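4.2 Adding a Cast Member to a Series Page

Before you start, open the Gradel editor and check that the series already has a title record. The examples in this section use the comedy series Tritham, record 1162.

1. Select Cast, then Add Person.
2. Type the name as it appears in the on-screen credits, such as Sibel Gezer.
3. Enter the role name and the number of episodes. For a guest role, enter 3 or fewer.
4. Attach stills in the Gallery field.

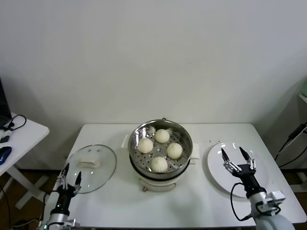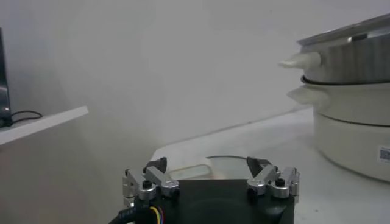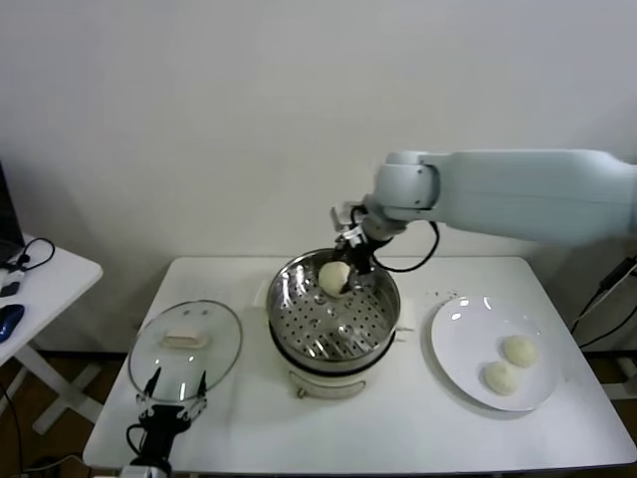
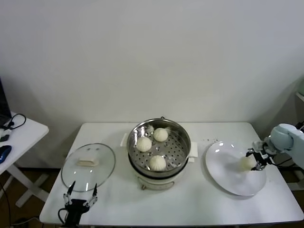
5. Write the short biography. The limit is 164 characters, including spaces.
6. Set Relationship Status to Not Stated unless a published interview is linked in the Source field.
7. Select Save Draft.

Note: Drafts are sent for review every Wednesday. A draft without a source link stays in the queue.

Caution: Do not merge two people with the same name. A merge cannot be undone from the editor. To report a duplicate, use form 38.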